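3.2 The hat stand and the table

Of all the shop fittings we looked at in the Clodia study, the spinner rack was the one we came to enjoy most. It is such a simple thing, and yet it asks a lot of whoever fills it! A soft hat has no fixed shape until it is hung. It can be held by the crown or by the brim, and each choice changes how it sits once it is on the rack. We went through two rounds of hanging in February, with 40 hats in each, and kept notes on where every hat went and how often it had to be straightened afterwards.

The upper tier was the easier one to read at a glance, as earlier work at Statier had led us to hope. The middle tier gave us far richer material. Its hooks sit lower and closer to the hub, so a hat placed there has to go in past the vertical rods - a lovely little problem of reach and order. Filling the middle first saved a good deal of straightening, and we would gladly see this tried with other stands.

Figure 2 gives the layout of the table, with the cap to the left of the rack.
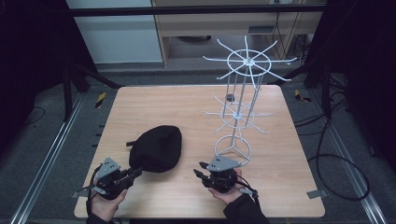
Sangkhawat

Figure 2. Black fabric cap on the square wooden table, white wire rack to the right. The two tiers of the rack are treated separately in Section 3.3, where we turn to the spacing of the hooks.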